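Friday, June 24, 2022

Reran the separation count on the Skalano friend graph. The first pass last week came out too low and Kwesi Dramani found the reason: the sample was drawn from accounts active in the past month, and those people have far more friends than the rest. Of course they sit close together.

New sample is 3,000 accounts drawn from everyone, including those who signed up and never came back. Left the hub pages out this time. A band page with a huge following makes any two fans look two steps apart, and I don't want to count that as knowing someone.

Problem: 800 of the accounts have no friends at all. There is no path from them to anybody, so they can't go into an average. The old script dropped them without a word. I changed it to write them to a separate file, and the share goes in the report right next to the average. If we say "everyone is close to everyone" we have to say who was left out.

Also split the links by type. Friend links both ways only, then follows, then comments. Comments give the longest paths by far. Kwesi thinks comments are the only honest measure. I think they mostly pick up arguments between strangers. Not settled.

Vendarden wants one number for their post. Told them they get a number and a range, or nothing.

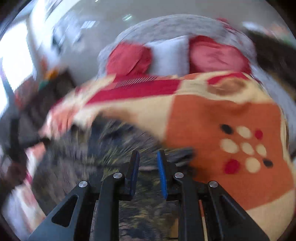 Blanket over the gray quilt, mid-sweep.

Still to do:
Check whether the Morkar import created duplicate accounts. Two profiles for one person would add a step.
Ask Khương for the August export so we can compare.
Rerun with the hub pages back in, same seed, and keep both outputs.
Rename the script. "final2" has to go.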